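The Arm Is the Easy Part of the Budget
What a small harness shop learned about paying for two-armed automation
11 October 2026

Trakberg makes wire harnesses and small control boxes for pump manufacturers. It has 22 employees and had never owned a robot when its managers began pricing one in May. The first spreadsheet had a single line for the machine. The current version runs to 154 lines.

Most of the added lines are for things that don't appear in a sales brochure: cable guides, spare fingers, connector holders, tables, lighting and floor power. Wiring is soft and doesn't sit where it was left, and every way of controlling it costs something.

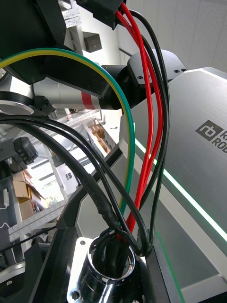

Red, black and green-and-yellow wires at a chrome connector fitting, close to the robot's base.

The company's planners advise other buyers to start with the part they handle most often and write down every way a person touches it. At Trakberg that was a ground-and-power harness with several branches. A worker holds it by one end and lets the rest hang, then catches a branch with the other hand. A single arm would have needed a fixture for each harness type. Two arms cost more up front but cut the fixture budget, and the shop changes products often enough for that to matter.

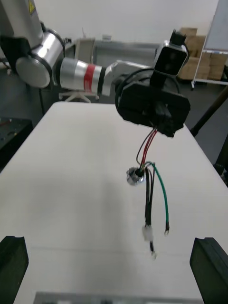

Grippers and cameras

Grippers came next. Trakberg priced a standard parallel pair from Stadetti and a custom set from Rojanasak. The custom fingers were better on thin wire, but a replacement pair cost $800 and had to be ordered well ahead. The shop chose the standard ones and put the difference toward spares.

Cameras were harder to judge on paper. A camera on the gripper moves with the work and gets a close view of a connector. It also adds a cable that has to flex with the wrist, and that cable will wear. The plan treats it as a consumable and gives it its own line.

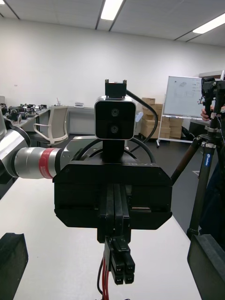

A camera with two lenses sits above the gripper; red and black wires trail from the connector below the fingers.

Space took longer to settle than anything on the parts list. Arms need room to swing, and people need to reach stands and equipment without leaning over the table. Trakberg had set aside one bay and ended up with 2. The second bay meant moving a storage rack and adding outlets, work that went to an electrician in Undulville and was billed separately.

The same table has to serve more than one job. Harness work needs clear surface, while board and motor work needs parts set down within reach of the fingers – and the buyer should ask for a trial on both before signing.

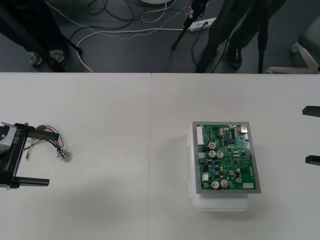
What to ask for in the quote

Ask for the price of the arms, grippers, cameras and controller as separate items. Ask which cables are covered under warranty and which are not. Get the delivery time for spare fingers in writing.

Set aside money for staff hours. Trakberg allowed about three months of one technician's time, and its managers now say they would allow more. The final order is due to go out once the second bay has power.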